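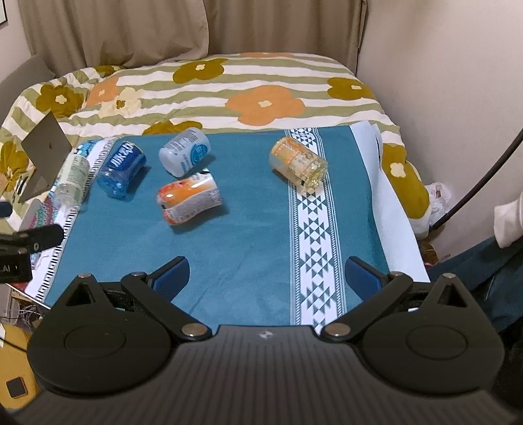
Duvet bunches up inside the cover and ends up at one end

Posted in Home and Laundry by Renu Bhardwaj

I have a queen size duvet cover in a cotton blend and a down alternative insert that goes inside it. Both are sold as queen. For the first few nights after I make up the bed everything is fine, and then the insert starts to slide toward the foot. By the end of the week there is a flat strip of empty cover at my shoulders and a thick lump over my feet. Two of the corners come away completely and I find them folded over somewhere near the middle.

What I have tried so far:

I bought a set of duvet clips from Stisine, the kind with a plastic button and a ring that presses down over it. They held for one night. In the morning one had popped off and I stepped on it.

I tried safety pins. They worked, but they left small holes in the insert and I don't like the idea of one coming open while I'm asleep.

I turned the whole thing around so the closure was at the head of the bed. That made no difference to the sliding and the buttons were scratchy.

The cover has been washed a lot. The insert is newer, bought last September. The cover has no ties or loops inside it. The insert has no loops either, just a plain stitched edge. It closes along the bottom with buttons, and the spaces between the buttons are wide enough to put a hand through.

I would like to avoid buying a new cover because this one matches the curtains and I like the pattern. I can sew a button on and do a straight seam by hand, but I don't own a machine. Is there a fix that lasts, or is this just how they are? Also, if anyone has a quicker way of getting the insert in, I would like to hear it. It takes me a long time and I usually end up with my head inside the cover.

Rekha Bhatt

You need ties on the cover and loops on the insert. That is the fix that lasts. Hand sewing is fine for it.

Before you sew anything, lay the insert flat on top of the cover and compare the sizes. "Queen" is not one measurement. Different makers cut it differently, and a cover can shrink with washing while an insert that gets washed once a year stays the same, or the other way around. What you want is an insert that is the same size as the cover or 2 inches bigger in each direction. If the insert is smaller than the cover, it has room to travel and it will travel, whatever you do at the corners. If yours is a lot smaller, ties will keep it in place at the corners but the middle will still sag, and you may want extra ties halfway down the long sides.

For the ties, buy cotton twill tape, half an inch wide. Ribbon looks nice but the shiny kind comes undone. Shoelaces are too bulky. Cut a 13 inch piece for each corner. Fold the piece in half to find the center, turn the cover inside out, and sew the center of the tape to the seam allowance right at the corner. Sew through the seam allowance only, which is the extra fabric on the inside past the stitching. If you go through the front of the cover you will see the thread on the outside and it will pull.

Use doubled thread or button thread. Go back and forth over the same spot until it feels solid, then knot it and do the same again beside it. Corners take all the weight when you shake the bed out, so this is not the place to save thread.

For the loops on the insert, use the same tape. Cut a short piece, fold it into a loop big enough to get two fingers through, and sew both ends to the outer edge of the insert at the corner. Stay on the bound edge where the stitching already is. Don't sew into the part with the filling. With down alternative it's not a disaster if you do, but with real down the needle holes let feathers out.

Then tie each tape through its loop with a bow, not a knot. You will have to undo them on laundry day, and tight knots that have been slept on for a week are miserable.

If one side still droops after that, add a tie and a loop at the halfway point of each long side. That makes 6 in all and it will not go anywhere.

On the closure, the gaps between your buttons are part of the trouble. The bottom edge of the insert pushes out through them and drags the rest along. You can sew snaps in between the buttons. Sew-on metal snaps are cheap and lie flat. Put one in the middle of each gap. I did this on a guest room cover years ago and they have been through the wash many times.

For putting the insert in, do it this way:

Turn the cover inside out and lay it flat on the bed, with the closed end at the head and the opening at the foot.

Lay the insert on top of it and line up the corners.

Tie the two corners at the head of the bed.

Reach in through the opening with both hands, go all the way up to the two tied corners, and take hold of them through the cover.

Pull the cover back over your hands and down over the insert, so that it turns right side out as it goes. Stand at the side of the bed if you are short.

Tie the bottom corners, fasten the buttons, and shake it from the foot end.

Some people do the roll method, where you roll the cover and insert together from the head down to the foot, flip the opening around the ends of the roll, and unroll it. It works fine with a thin insert. With a thick one the roll gets too fat to get the opening around. Try it and see which one you prefer.

Wash the cover with the buttons done up. Otherwise everything else in the load climbs inside it and nothing dries.

ostrowski_laundry

clips are ok you just got bad ones. get the pin kind with the cap that locks and needs a key thing to open. stisine ones are junk i had them too. brisow makes the locking kind, mine have been on over a winter with no problem. only thing is dont lose the key

also is your cover slippery inside? cotton blend gets smooth after a lot of washes. mine did that. i stopped using fabric softener and it slides less now

Pellby Mom of Twins

I agree with the ties and would add a few things from doing four beds every week.

If you don't want to sew on the insert itself, you can skip the loops. Put a hair elastic around a big button or a coin held inside the corner of the insert. Pinch the corner, put the button behind the fabric on the outside, wrap the elastic around it a couple of times, and then tie the tape around the neck of it. It's not pretty but it is inside the cover. It can be taken off for washing and it leaves no holes. I would not use it on a child's bed because the buttons can come out and end up who knows where.

Check the weight of the insert too. A heavy winter one in an older, soft cover will pull at the seams. Turn the cover inside out and look at the corners before you sew tape there. If the seam is starting to open, mend that first with small stitches, otherwise the ties will just tear it the rest of the way. A worn corner can be backed with a scrap of cotton from an old pillowcase. Cut a triangle, fold the edges under, stitch it down inside the corner, and then sew your tie to the patch.

The lumps are a separate problem from the sliding. If the filling itself is clumped, hold the insert up to a window and you will see thin places. Run it in a dryer on low for 60 minutes with a couple of clean tennis balls or dryer balls, stopping partway to take it out, shake it, and turn it over. A home dryer is often too small for a queen insert, so the middle never gets any air. The big machines at the laundromat do a better job. Make sure it is fully dry before it goes back in the cover, including the middle. Squeeze a thick part in your fist, and if it feels cool or heavy it needs more time.

If the filling moves from one stitched box to another, the stitching between the boxes has let go, and that is harder to fix by hand. You can tack it here and there with a few stitches all the way through, like the tufts on an old mattress. It will hold for a season or two.

One small thing about making the bed. If two people share it and one of them pulls, no amount of tying will keep it straight. We went to two twin size duvets on one bed with a flat blanket over the top for daytime. It looks a little odd when the blanket is off but both of us sleep better, and a twin insert takes me hardly any time to change.

Renu Bhardwaj

Thank you all. I measured, and the insert is shorter than the cover by a good bit in length, though the width is close. So that explains why it all goes toward the foot. I bought twill tape and a card of snaps this afternoon. I'm going to do the four corners first and then see if the sides need it.

Rekha, when you say to sew on the seam allowance, mine is very narrow and has a zigzag edge on it. Is that enough to hold?

Rekha Bhatt

Yes, that's a serged edge and it will hold. Catch the straight line of stitching along with the zigzag and don't sew only through the loose outer part. If it feels thin, do the pillowcase patch from the answer before this one and sew to that.

With the insert short in length, tie the head corners close and leave the ties at the foot a little longer. Any gap will be at the bottom then, where you won't feel it.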